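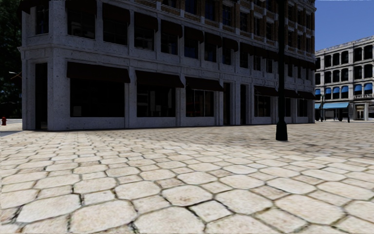

Figure 4. Onboard view at the start of a plaza route in Harnar, our rendered test city. The route goal lies across the square, near the building with the blue awnings.

4.2 Crossing open ground

Sidewalk routes give a robot plenty to hold on to: a curb on one side, a wall on the other. Plazas give it much less, and this is where we saw the most interesting behavior in the whole study. In the view in Figure 4, cobblestones fill the lower half of the image and run without a lane or curb toward the far building. The baseline planner, Etum, treats all of that surface as equally good. Our method, Elero, scores it using two extra cues: how the texture of the paving shrinks with distance, and where the shade of a building ends.

The shade cue surprised us. We had added it only to stop the depth network from reading shadow borders as steps, a mistake it made again and again in early trials. Once Virgilio Pangilinan fed the same signal into the route scorer, the paths became visibly smoother – the robot began to use the edge of the shade as a loose guide line, much as it uses a curb elsewhere.

We ran 500 plaza episodes with each planner, using the same start and goal pairs. Etum reached the goal in 171 of them. Elero reached it in 307, with no change to the motion controller and no added training data. That is a large gain for such a small change, and we were delighted to see it hold up when the sun angle was drawn at random for each episode.

Thin upright objects remain hard. A black lamp post in front of a shaded stone wall, as in Figure 4, offers very little contrast, and its base is wider than its shaft. Both planners tend to judge clearance from the shaft alone. Milagros Pangilinan reviewed the failed Elero episodes and found that contact with a post base was the most common cause. Widening the safety margin around every vertical edge removed most of these contacts but also closed off narrow gaps that the robot could have used, so we left the margin alone for the results given above.

Dark doorways caused a different kind of trouble. In nine episodes Elero took a recessed entrance for an open passage and turned into it. It backed out each time and went on to the goal, though the detour was long. Distant pedestrians had little effect on either planner at the ranges tested here. Closer encounters are covered in Section 4.3, along with the runs on the Fajardo street map.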